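Mixed dishes on a dark table, okay or not?

Dusex_kitchen
I want to stop buying matching sets. My white bowl is ceramic, the plate is pink with raised rings.

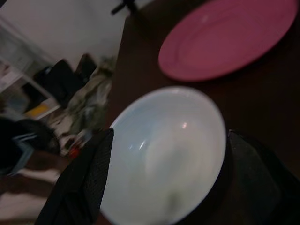
White bowl and pink plate on the brown table.

yule14
Pink with white is nice. Yellow I would leave out.

Dusex_kitchen
But I like the yellow plate! It stays next to the pink one, and the steel bowl is for mixing salad on Friday.
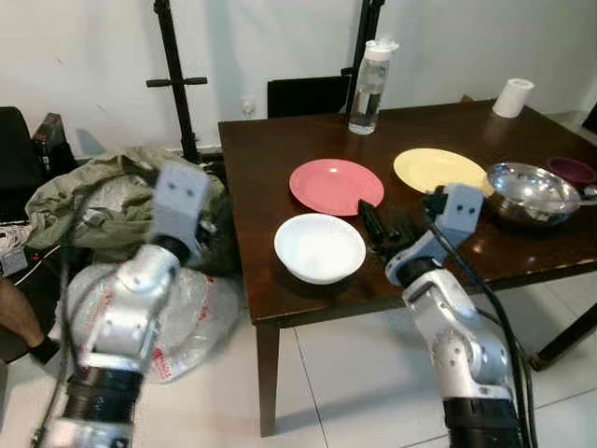
The small purple bowl I am less sure about, maybe for olives.

ellport2
I disagree with yule14. On dark wood the yellow looks warm. Remove the purple.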